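2020-07-07, caderno da coleta, quarto de hóspedes

Meta do Skuvmont para esta leva: 2000 episódios aceitos. Temos 2422 gravados, o que soa ótimo até abrir a planilha de rejeitados. Depois do filtro ficam quase 50 por aproveitar em cada bloco que eu jurava perfeito. Refazer o filtro em agosto, com a cabeça fria.

Tarefa de manhã: controles remotos. Sol forte no tampo, sombras duras, e eu resolvi não fechar a cortina. O modelo que aprenda que existe verão.
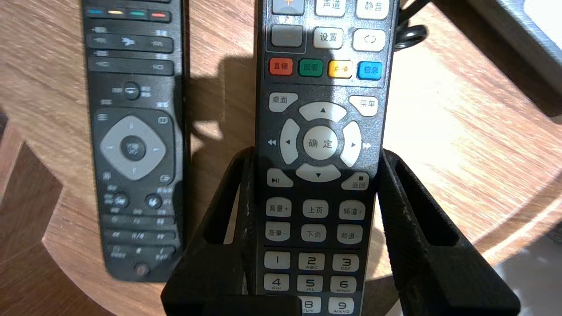
Sơn Quan acha que estou me enganando: se todos os episódios com sol forem da mesma tarefa, a rede vai aprender que sol significa controle remoto. Pediu que eu misturasse as tarefas por horário e anotasse a iluminação num campo próprio, em vez de escrever "bonito" nas observações. Justo. Campo criado, "bonito" aposentado.

Instruções em texto: a Maëlle escreveu 9 variantes para "pegue o controle". Uma delas diz "queira alcançar o aparelho". Mantive, alguém deve falar assim.

Depois passamos para a mesa de cabeceira, gaveta aberta. Regra combinada com o Anas: se a gaveta se mexer durante a pegada, o episódio não vai para o lixo, ganha a etiqueta "contato". 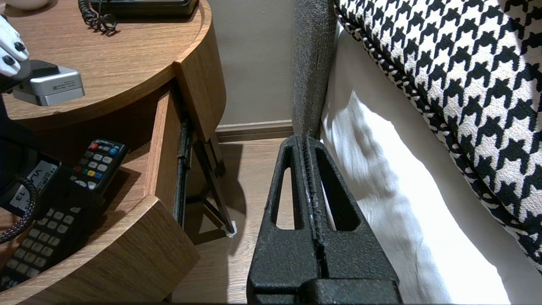 A etiqueta vale também para quando o dedo raspa na lateral e segue em frente com dignidade. Quando empaca, é "falha", e falha também se guarda, só que em pasta separada.

Pendências:
- reembaralhar a ordem das tarefas antes do próximo bloco
- perguntar ao Sang-wook se o Yeo perde quadros ou se sou eu que paro cedo
- renomear a pasta "final_final2"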